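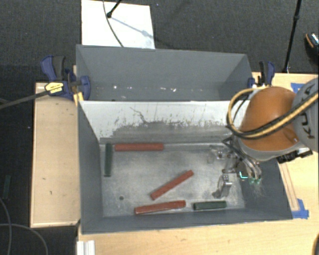
Red and green bars in a gray metal bin, with the Gerham cell's gripper over them.

The case for the boring bin

By Yu-ting Yeh
September 26, 2021

I have wanted to write about the Gerham picking kit since the first morning I spent with it, and what I want to praise is the part that gets the least attention in the brochure: it works on ordinary bins. Scuffed metal, sloping sides, parts lying any which way. You clamp the bin down, tell the software what shape you're after, and let it choose.

Plain bars sound easy. They aren't! A bar flat against a wall gives the fingers very little room, and one leaning at an angle near a corner is worse. Most demos I've sat through use parts with nice gaps between them. Gerham's people in Hustport let me dump ours in by hand, 38 times over, and I was as mean about it as I could be. The kit cleared the bin in 33 of those runs. In the other 5 it left a bar behind and told me so, which I'll take over a crash into the wall any day.

I've also used the Bendum system, and I like it. It's faster on clean, matching parts. But it wanted a new bin with a special liner, and a shop like ours has 40 old ones that we aren't going to throw out. I think that is where a lot of automation goes wrong for small places – the robot is fine, and everything around it has to be replaced.

My complaints are real but small. The setup guide is thin on lighting. Tam, the planning software, hides its best setting (approach angle) two menus down, and I'd love to see that moved before the November update. The cables need more thought than the guide gives them, so plan an evening for that.

Would I buy one? We're asking for a quote on a second cell, and I've already picked out the bench.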